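**Gossip page reposted my comment and wants money to take it down**

I left a comment under an influencer's post in July saying the giveaway was fixed. A gossip page called Draddale Tea screenshotted it with my full name and profile photo and said I was her jealous ex. I have never met her. The post has 531 comments. I messaged the page and they want $40 by e-transfer to remove it. Should I just pay?
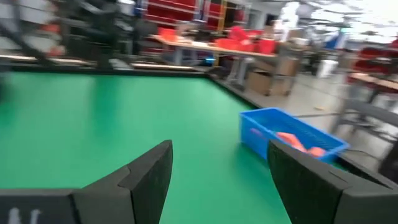 **Pedetti**

Don't pay. A page that gets $40 once will ask again, and you have no way to make them keep their word. Screenshot the post, the comments and the message asking for money, with the dates showing. Then report the post for harassment and the message separately for blackmail. Mine came down in 26 hours, but I've heard of it taking much longer.

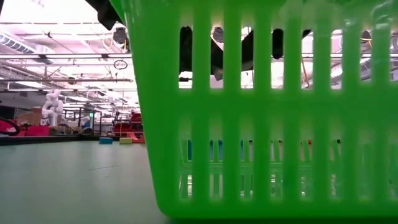 Your profile photo is the other thing to look at. Change it now and set the account to private, then go through your old posts and hide anything with your street or workplace in it. For a while my own picture was something as dull as a green plastic basket with slots down the sides, and the messages from strangers dropped off.

**Llorente88**

same page did this to my cousin. block them and ignore it, people forget

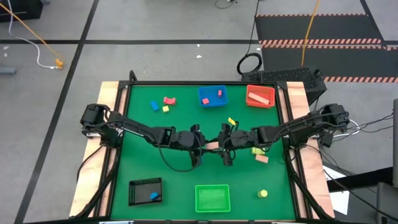

*Blue and red-orange baskets, with blocks in both*

**asby**

Blocking is fine, but save everything first or you may lose the chat. Asking for money to remove a post can be a police matter. Call the non-emergency line and get a file number. I waited on hold for 30 minutes, so have your screenshots ready.
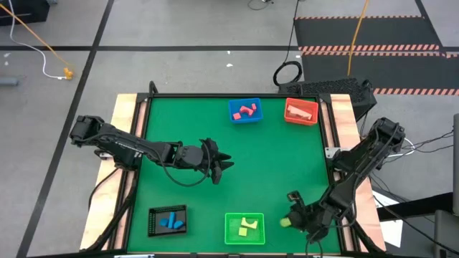 *Four small bins of coloured foam blocks on the green tabletop*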